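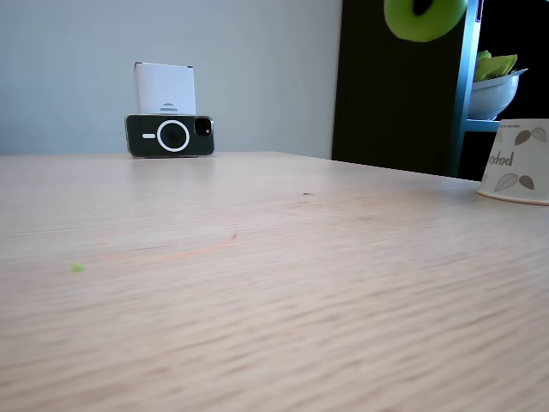 Phone in its case, propped on the long edge, back outwards.

Re: [kelville-users] Timestamps drift on long uploads
August 2, 2020

> We upload logs from the Kelville site every night. Files over
> 3000 lines arrive with times 30 seconds behind the server.
> Short files are fine. Is this the client or Vustelix?

It is the client. Vustelix stores whatever time it is sent and does no correction of its own.

The Forkidance client reads the clock once, when it opens the file, and then adds a fixed step per line. The error grows with length, so short files look right. I ran the July logs through it and the first bad stamp was at line 276.

Two ways round it:

Set clock_mode=2 in the config file. This reads the clock on every line. It is slower and the log gets larger.

Or split the file before upload. The Lüthi script in the contrib folder does this, but check the line endings first, as it drops the last line if there is no newline after it.

Old files can't be repaired unless you kept the raw copies. Did you?

3 replies | 0 shares
Contact the list owner | Back to top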